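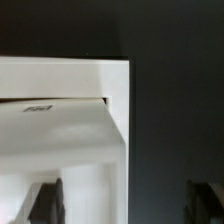
Acta de la reunión de seguimiento: mobiliario y contenedores
Sala Rurnmont, martes, 9:00

1. Cajonera blanca
Se revisa el estado de la cajonera. El cajón situado bajo el tablero superior queda ligeramente salido y con el frente algo inclinado respecto al cuerpo del mueble. Se acuerda comprobar guías y topes antes de asignarle contenido. La etiqueta del frente resulta poco legible; se sustituirá por otra con cuerpo de letra mayor. Plunddale facilitará la plantilla.

2. Contenedores blancos
Se mantiene el formato actual: color blanco, con marcador cuadrado en blanco y negro en la cara frontal. La bandeja de paredes bajas se reserva para piezas pequeñas. Referencia de pedido: 2260. Rostami presenta oferta por 40 unidades, pendiente de plazo de entrega.

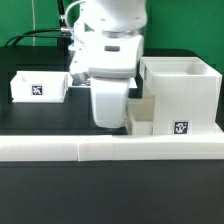

Bandeja de paredes bajas sobre la mesa negra.

Se pide que el marcador quede centrado en el frente y sin cinta adhesiva por encima. Las etiquetas con esquinas levantadas se retirarán.

3. Distribución de la mesa
Se discute la colocación de las cajas en el lado izquierdo. Con una caja detrás de otra, la delantera tapa casi todo el marcador posterior.

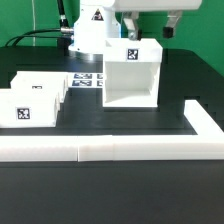

Se propone separarlas lateralmente y dejar despejada la hoja blanca con los marcadores planos. El reborde de bloques blancos del lado frontal se conserva; Flurnurmont revisará las juntas.

4. Acuerdos
- Cajonera: revisión de guías, a cargo de mantenimiento.
- Etiquetas: 2 juegos por contenedor, uno de reserva.
- Pedido a Rostami: en espera hasta recibir plazo.
- Croquis de la mesa: se presentará en la próxima reunión.

Sin ruegos ni preguntas. Se levanta la sesión a las 9:40.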